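# Leave the table bare

My view, after 2 years of sharing a house in Sindale with three other adults, is that a kitchen table should have almost nothing on it. I don't mean nothing at mealtimes. I mean the other twenty-odd hours, when a table slowly turns into a shelf.

Ours used to hold the post, a fruit bowl, a second bowl for keys, two candlesticks, a pepper mill, a stack of coasters and whatever had come home in people's pockets. To eat, you pushed all of it to one end. To do anything else, you pushed it to the other end. One evening in March I cleared the lot into a box and put the box in the hall, and I've not been sorry.

The first objection came from Nattawut Chaimongkol, who has the back bedroom and likes a full table. He says a bare one looks like a waiting room. His mother's table in the old place had a cloth, a tray, a radio and a plant, and people sat at it all day. I take the point about people sitting. I don't think the plant was doing it.

What a table offers is flat space at the right height for a seated person. There isn't much of that in most homes. The worktop is too high, the floor is too low and the sofa is soft. If you want to cut out a pattern, roll pastry, sort screws or fill in a form, the table is where it happens, and if it takes ten minutes to clear you'll put the job off. I certainly did. I had a lamp in pieces for most of a winter on those grounds.

Shops don't help. Lirnholm will sell you a table and then, in the next aisle, a centrepiece, a runner to go under the centrepiece and a tray to go on the runner. I once paid 80 for a Wevmont tray which was meant to "gather" small things. It gathered them very well. Within a week there were more small things than before, because they now had somewhere official to go. The tray lives under the sink these days and holds cleaning bottles.

I allow one exception, and it's a bowl. A wooden one, round, thick in the wall, flat inside so that things don't all slide to the middle. It can be picked up with one hand and moved, which a runner with candlesticks on it can't. And it should be left empty unless someone is using it. 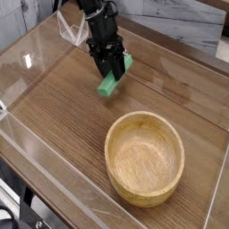 People find the empty part hardest. An empty bowl seems to ask for something, and the first thing in is usually a battery or a loose button. After that it's a drawer without a lid. The rule in our house is that anything in the bowl at bedtime goes back to its own place or in the bin. Fruit goes on the windowsill — it ripens better there anyway.

Wood earns its place too, I think, for both the bowl and the table. A wooden top takes a knock and you can sand it. I oil ours twice a year and wipe it after supper, a short job now that there's hardly anything to lift.

Nattawut still puts his newspaper down on it every morning and leaves it there. I move it to the stairs at lunch. He has asked for the candlesticks back at Christmas, and I've said yes, for the week.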